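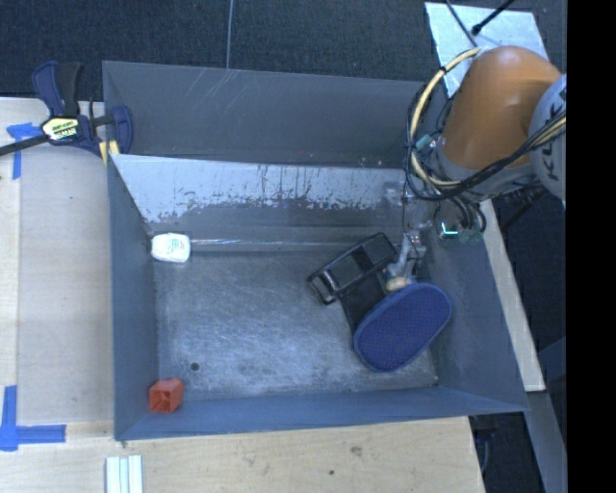
Suction cup at the edge of the blue one. Four objects in the bin, and the blue one gets all the attention.

Teaching by Hand: Gallery

Most people picture robot training as something that happens inside a computer while the humans eat lunch. At the Gredovitz workshop it mostly involves a person holding a controller, squinting at a metal bin, and muttering. The person steers, the arm follows, and every move gets saved so that a learning program can later try to copy it. One full pick from start to finish is called a demo. By the end of July we had 2,962 of them, of which 330 were thrown out for reasons ranging from "dropped it" to "sneezed."

The picture at the top of the page comes from the bin-picking work, and the notes under it are from the people who did the steering.

About the bin
Gray metal, open on top, scuffed all over the floor. The bare metal is brightest in the middle. Raimonds Urbonaitė has been offered a nicer bin twice and has turned it down both times. He says a robot that only knows clean bins will be no use to anyone who owns a real one.

About the clamp
The bar clamp on the upper left corner has a yellow-and-white label and no software whatsoever. It is the most dependable member of the team.

About the tape
Blue tape on the wood to the left, one piece in a T and a bigger cross nearer the front. Please do not peel it. Sarmīte Eglītis will know it was you.

About the hose
Beige, ribbed, and fond of wide curves. New drivers watch the cup and forget the hose. Jaanus Butkienė makes them do their first 2 hours with nothing to pick up at all, just swinging the arm over and back until they stop fighting it. Complaints are heard politely and filed under "hose."

About the blue object
Ours is a deep blue oval with a fine dotted face and a lighter rim. Suction likes smooth things, so anything with a texture is where a driver earns their coffee. Young-sook Seo's advice is to come in slowly, touch, wait a breath, and lift only when you feel silly for waiting.

About the red-orange block
It sits in the front left corner with its hollow side turned away from the arm. Reinaldo Arruda holds the shop record for corner picks, 201 in one shift, and would like this mentioned on every page of the site. It has now been mentioned on this one.

More galleries: Betener (drawer opening, led by hand), Stovberg (cable sorting, with sighing).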